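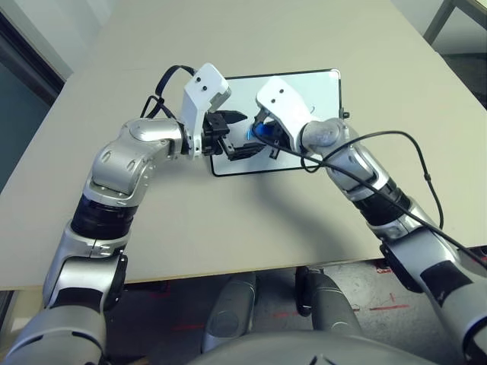
Cernley Poisons Line

The Cernley Poisons Line is a free telephone service in the town of Cernley that gives advice on swallowed, inhaled or spilled poisons. It covers Cernley itself, the fishing port of Sullerness and the farm villages of the Dradow valley, and it answers day and night. For a service that began with a single desk in a hospital corridor, it has had a remarkable run, and its handwritten early call books are a treat for anyone interested in local medical history.

Origins

The line grew out of a bad winter in Sullerness, when blocked chimney flues in the old harbor cottages led to a string of carbon monoxide cases. Families had called the fire station, the pharmacy and the harbor office, often getting different advice from each. Cernley Hospital responded by giving one number to everyone. In its first year the desk took 937 calls, far more than the hospital had planned for, and a second desk was added the following June.

How calls are handled

Calls are picked up by nurses and pharmacists with extra training in toxic substances. They ask what the substance was, how much was taken, when it happened, and the age and weight of the patient. Most callers can stay at home with advice and a follow-up call. Others are sent to the emergency room, and the staff phone ahead so that the right treatment can be made ready. Anyone who has collapsed, is having a seizure or is struggling to breathe is a matter for the ambulance service, and the line's own leaflets say so in large type.

Common causes

Household cleaners and painkillers fill much of the call book. The rest changes wonderfully with the seasons -- mushrooms and berries in the fall, heaters and generators in winter, garden sprays as soon as the Dradow orchards come into bloom. Sullerness adds its own chapter with shellfish. Homemade liquor turns up too, mostly around harvest festivals, and cases of suspected methanol are always sent straight to the hospital.

The Montoya index

The best-loved piece of the service is the Montoya index, a card file of nearly 300 local plants, fungi and farm products. It takes its name from the Montoya Building, where the desks moved after the hospital was extended. Each card carries the Latin name, every nickname used in the valley and a short note on symptoms. The nicknames are a delight, and useful as well: "widow's lace" means one plant in Dradow and a completely different one on the coast. The cards were later copied into a computer file, but the wooden drawers are still kept beside the desks.

Alarm campaign

The line also lends out carbon monoxide alarms. The first 25 went to the harbor cottages, and the scheme now reaches boat owners who sleep aboard. Alarms are loaned for 3 years and then swapped for new ones.

See also

Cernley Hospital
Sullerness harbor cottages
Carbon monoxide poisoning
Dradow valley flora

Page last edited 27/03/2026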